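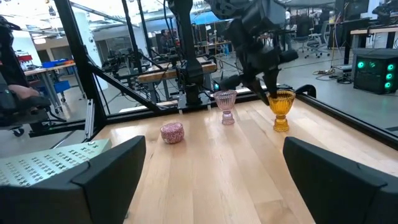 Figure 4. Wrist camera view during the glassware task, with the second arm over the amber cup.

4. Installation and use of the Kombo kit

4.1 What was supplied

The kit under review is the Kombo two-arm tabletop package sold by Testix. We bought it at the list price and the supplier had no part in the tests. It came in four crates. The arms and grippers were packed separately from the frame, and the cameras and cables were in the smallest crate with the printed manual. The recording software, Jutell, is licensed by the year and was downloaded after registration. The version used throughout this paper is the one released on 24/08/2023. A later release in November changed the file format, and we did not move to it.

Assembly was done by two people, neither of whom had used a Testix product before. The manual is clear on the frame and the rails and poor on the cabling. In particular, the drawing for the wrist camera lead shows it on the wrong side of the last joint. Fitted as drawn, the lead pulls tight when the wrist is turned fully inwards. We moved it to the other side and had no further trouble. Testix confirmed the error by email and sent a corrected sheet.

4.2 Glassware task

The kit is advertised for mixed household objects, so we chose one task in which a poor grip would matter. The objects are a small round tin, a pale pink pedestal cup and a slightly larger pedestal cup in amber glass (Figure 4). Each trial begins with the objects placed freely on the table by the operator. The tin may be left upright or on its side. Either arm may be used for either cup, and the operator decides which.

The two cups look alike in outline but behave differently in the gripper. Both have ribbed bowls. If the fingers close on the stem the cup is held firmly but tends to swing when lifted, and if they close on the bowl the ribs make a small difference to where the cup settles. Operators were told to approach from overhead and close on the rim of the bowl. This is slower, but it gave fewer drops in the practice sessions and we kept it for all recorded trials.

We recorded 50 demonstrations for each starting arrangement. Ehab Bouazza and Latifa Salem shared the operating, changing over every 30 minutes. Including the practice sessions, the full set comes to 1904 recordings, of which roughly 1000 were complete enough to use for training. Most of the rejected ones were stopped early by the operator. A smaller group had a gap in one camera stream, always a wrist stream, and we discuss this in Section 5.

The wrist cameras are the strongest part of the package. They are small and do not get in the way of the wrist. The fingers stay in view at the lower corners of the picture, so the operator can judge the opening without looking up. The weakness is that the view also takes in a good deal of the room past the frame. At the Brurnuvia laboratory this means workstations, chairs and whoever is sitting at them. Testix sells a cloth screen as an extra. We did not buy it, as most users will start with the basic kit and we wanted our results to apply to them. 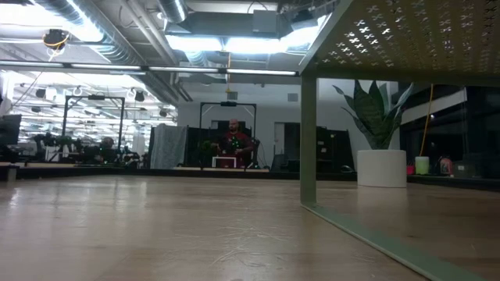
Camera placement outside the frame is left almost wholly to the buyer. The manual asks for "a clear view of the work surface" and gives a range of heights, with no advice on lighting or on what may stand nearby. We found that both matter. A camera set only slightly above the boards picks up a long soft glare from the ceiling lights, running off towards the far side of the room, and it also picks up anything else on the surface. The green metal table on the right takes up a large share of the view, and light comes through the small cross-shaped holes in its top as a bright pattern. Jutell sets exposure over the whole picture by default, so a bright patch of this kind can darken the part the user cares about. Limiting the exposure area by hand is possible but the setting is lost each time the camera is unplugged. We wrote a short script to restore it.

The low position has one point in its favour. Heights above the board are easier to judge from the side than from overhead, and both operators asked for a side view when lowering the pedestal cups. We therefore suggest keeping a side camera and raising it until the glare is clear of the objects. Users with a matt work surface may not need to do this.

4.3 Daily running

Start-up takes two commands and a short wait while the arms find their home positions. Calibration of the wrist cameras held from day to day. Calibration of the outside cameras did not, and had to be repeated whenever a stand was knocked. The routine for this is in Jutell under the service menu, where new users are unlikely to look for it.

One gripper finger worked loose during the trials and was tightened with the key supplied. No part was replaced. Support requests were answered on the next working day in every case but one, which concerned the licence and went to a different office.

The effect of camera choice on the trained policies is reported in the next section, first for the wrist views alone and then with the side view added.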